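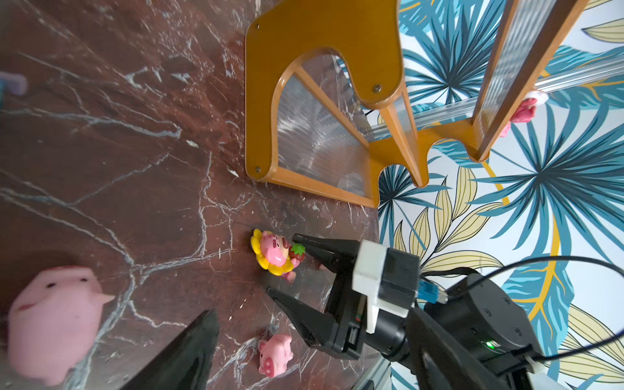 Small pink pigs on a marble pattern, one with a sunflower headpiece and a strawberry, one on its side.

Fanach Display Putty, 68 g tin

Display putty has one job: keep a light object where you put it until you want it somewhere else. Most brands manage the first part. The second part is where they differ, so I gave removal as much time as holding power.

The Fanach tin costs $5 and holds a gray-white compound with the feel of cold modeling clay. It needs kneading before use. At room temperature I worked a pea-sized piece between two fingers for half a minute before it turned evenly soft. Straight from a cold garage it took several times longer and crumbled at the edges. The label gives no temperature range, which I count against it.

I compared it with Urquhart museum wax, which I have used for years on vinyl and resin figures. Both were pressed onto clean, dry bases in flattened beads, left overnight, then tested by tilting the shelf and knocking its underside with a rubber mallet.

Holding power

On flat glass and sealed wood the two products performed alike. Nothing moved under tilt. Under the mallet, one resin figure on the Urquhart wax rotated a few degrees and the same figure on Fanach did not.

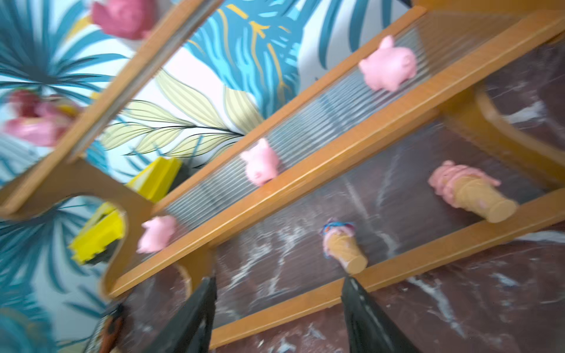 Contact area matters more than the amount of putty. A thin bead spread across the full base will outperform a thick lump in the middle, and it leaves less to clean up. Textured shelving complicates this. On a clear panel with fine parallel ridges, like the one set between these wooden rails, a thin bead touches only the tops of the ridges, and the grip drops noticeably. Fanach is soft enough to be pushed into the grooves if you add a little more and press straight down. The Urquhart wax bridges across them and lets go early. Sajib Thambiah, who lent me some of the heavier resin pieces, gets around this by cutting a clear acetate square for each figure and bonding to that.

Long-term creep

I left a set of figures on a vertical glass door for 722 hours through June, in a room with no air conditioning. The lightest pieces stayed exactly on their pencil marks. The heaviest slid 5 mm – slowly, with no change in the bond itself. I would not use this product on vertical surfaces for anything you care about. The maker does not claim that you can.
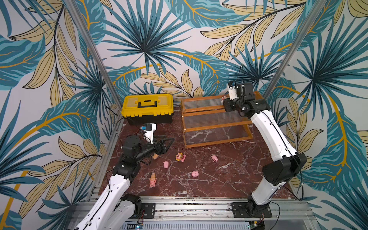
Removal

Twist, do not pull. A quarter turn breaks the bond on glass and varnish, and most of the putty comes off with the figure. Residue rolls up under a clean ball of the same compound. On ribbed plastic a wooden toothpick is needed along the grooves. Solvent is unnecessary and may cloud the plastic.

Unpainted, porous bases are a problem. A bisque piece picked up an oily ring within a week, and it has not faded. Test underneath first, or use wax.

Verdict

Recommended for vinyl, sealed resin and glazed ceramic on horizontal shelves. Keep the lid tight, as the exposed surface of my tin had picked up a layer of dust and cat hair by the second week.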